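The Second Life of the Small Kitchen

When the Fallahi building on Emer Street was split into apartments, the kitchens got whatever space was left over. Most of them measure five feet across.

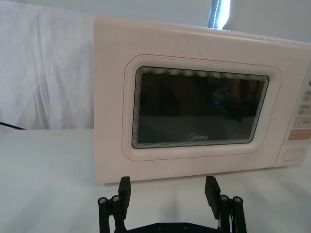
Touran Rezaei has cooked in one of them for years. She moved in with two suitcases and a rice pot and expected to stay until July. "I kept looking at bigger places," she says. "Then I'd come home and make dinner and forget why."

Her rent is $700 less than what a friend pays for a two-bedroom across the river. For that she gives up an oven and most of her counter. She chops vegetables on a board laid over the sink, and she shops every other day because the refrigerator holds so little.

Small kitchens used to be seen as a problem for students and people just starting out. That has changed in this part of town. Of the 154 apartments in the building, many are now rented by people past fifty, some of whom sold houses to come here.

Gualtiero Costa is one of them. He ran a lunch counter called Jerkico until his knees gave out, and he has firm views on storage. Plates go on the wall. Spices go in a drawer, labels up. Anything he hasn't touched since winter goes down to the swap shelf in the lobby.

He still cooks for six on holidays — soup, usually, and a roast he carries upstairs from his daughter's place on Wulevon Avenue. Guests eat in the living room with their plates on their knees.

"I had a big kitchen once," he says. "I spent half my time cleaning it."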